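How I Picked a Teal for My Hallway Without Losing My Mind

Start with big samples. I brushed four teals onto poster board, two coats each, and moved them along the wall for a couple of days. Morning light made my favorite look almost gray, and the lamp at night turned it green - so check both before you buy!

Next, look at the color on something curved. Flat boards hide how much a shade changes as it rolls into shadow. 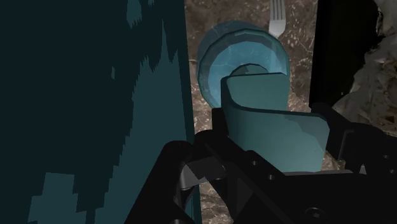

A muted blue-green on a curved shape, with soft shading.

Once you've settled on one, wash the wall, let it dry and sand any bumps with 200 grit. I cut in the edges first (slowly, with a good angled brush), then rolled from the top down. Give it four hours between coats, and pull the tape while the last coat is still a bit tacky.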